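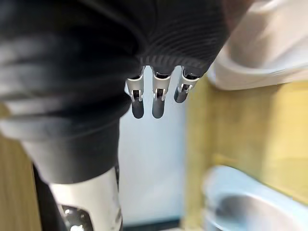 Black knit cover with ribbed cuff, and three fingertips

Home | Guides | Evidence Desk | Support
Reading time: 2 minutes
Print this page | E-mail this page

Section 6. Registering seized items in Larnov Evidence Desk

Before you start, be sure that your station is already added in Larnov and that you have the role of Intake Officer. With the role of Viewer the button New Item stays gray.

1. Sign in and open the tab Intake.

2. Type the incident number exactly as it is in the police report. The Pullow station uses numbers with a dash, for example P-491. Do not leave out the dash.

3. Choose the type of incident from the list. If there are two types in one incident, for example burglary and assault, choose the more serious one and write the other in Remarks.

4. Press New Item. The program gives the item a number and prints two labels. Put one on the bag and the other on the paper form.

Note: The Zorerby label printer needs 19 seconds to wake up after a pause. Do not press Print again during this time, or you will receive double labels with different numbers.

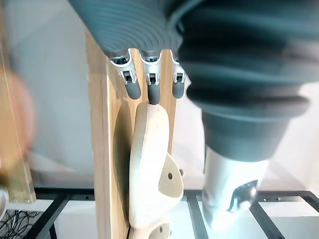 5. Fill in the field Description. This text can be read later in court, so write only what you see and leave out what you suppose. Give the color, the material if you are sure of it, and the marks. When you are not sure what the item is, use a general word. Words such as "stolen" or "murder weapon" do not belong in this field.

6. Press Seal. The time of intake is saved and the description is locked.

Caution: After sealing, only a supervisor can correct the description. The old text stays visible in the history.

7. Choose the shelf and scan its code. Firearms can be assigned only to a shelf with the lock sign.

If the scanner does not read the code, type it by hand. The letter O is never used in shelf codes, so it is always a zero.

Items received on Sunday are shown under Waiting until the storage room confirms them. You can still print the labels.

To send the item list to the prosecutor, see the next section, Export to Pastor.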